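This page covers one step of the Pindero pipeline: screening wrist-view demonstrations for glare before they go into policy training. It assumes you have already collected with the handheld gripper and synced the sessions to disk.

Brushed metal is the hard case. The reflections move with the camera while the object may be still, so a tracker that relies on local features will often follow the highlight.

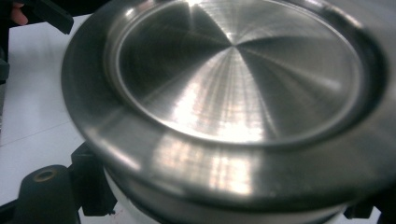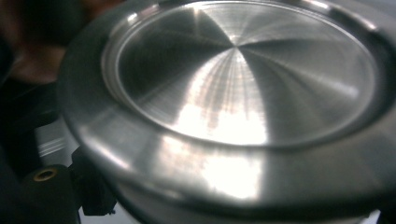

Sanne Segers objects to treating such views as bad data: the policy will meet the same reflections at run time, and if you delete every episode with a bright patch you train on a kitchen that doesn't exist. Her preference is to keep the images and fix the labels. The procedure below follows that preference. It drops an episode only when the pose track cannot be repaired.

## Before you start

- Sessions exported as one folder per episode, with images and the pose log side by side
- Exposure locked during collection (if it wasn't, see the note at the end)
- `glarecheck` from the Kuvden tools, built against the same calibration file you used for export

## 1. Compute the saturation mask

Run the mask over the whole session:

```
glarecheck mask --session ./session --thresh 0.97 --out ./masks
```

The threshold applies to the minimum of the three color channels. Using the maximum will flag saturated colors that are not glare. White table surfaces may also pass the threshold. Leave them in at this stage.

## 2. Separate moving highlights from fixed white areas

For each pair of neighboring images, warp the first mask into the second using the logged pose and the table plane. A patch of white table should land on itself. A reflection on a curved or spun surface should not.

```
glarecheck split --masks ./masks --pose pose.csv --window 24
```

The window is in images. With 24, slow approaches still give enough parallax to tell the two apart. Shorter windows leave a lot of patches unassigned when the hand pauses before a grasp.

The warp is only valid near the plane. Tall objects produce residual motion of their own, and the tool subtracts this with a coarse depth estimate — check a few episodes by eye before you trust it.

## 3. Re-run tracking with highlights excluded

Pass the moving-highlight mask to the tracker as a keep-out region, dilated by a few pixels. Do not inpaint. We tried inpainting in an early version and it added smooth texture that the tracker then matched with high confidence.

Radial streaks on a turned surface are a separate problem. They are not saturated, so the mask misses them, but they rotate as the viewpoint changes. Turn on `--reject-radial`, which discards features whose motion fits a rotation about a common center better than it fits the camera motion.

## 4. Decide what to drop

An episode is kept if both conditions hold:

1. At least 30 inlier features remain in every image after masking.
2. The re-tracked pose closes against the logged start pose within tolerance.

In our test set of 56 episodes with metal objects, 38 met both conditions after step 3. The rest failed mainly on the first one, in close views where the object leaves little background to track.

## 5. Write the training set

Export the original images with the repaired poses. The masks are for tracking only and should not reach the policy. Store the `glarecheck` version in the session metadata.

## Note on auto exposure

If exposure was left on auto, a fixed threshold will flicker from one image to the next. Scale it by the logged gain before step 1. Sem Dijkstra has a script for this in the Lendevo branch; it has not been merged.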